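Sabina Hudec wrote:
> The Driltstead boiler drops out on code 98 every
> morning in March. Is the flow sensor at fault?

Check pressure first. Mulard fit the same sensor at Leswood and it reads low below 40 kPa.

1. Close the bypass and note the reading.
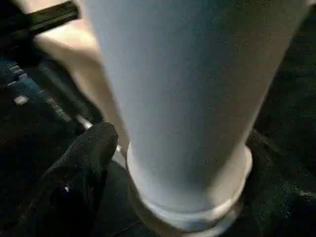

2. Bleed the top radiator - slowly - and read again.

If the two differ, order part 1587 from Jelínek. The older 369 has a different thread.
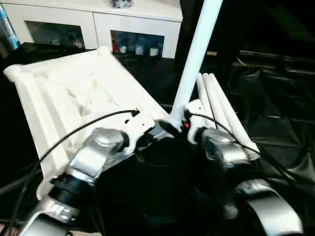
Does the sensor need recalibrating after a swap?
Only if the control board was changed as well.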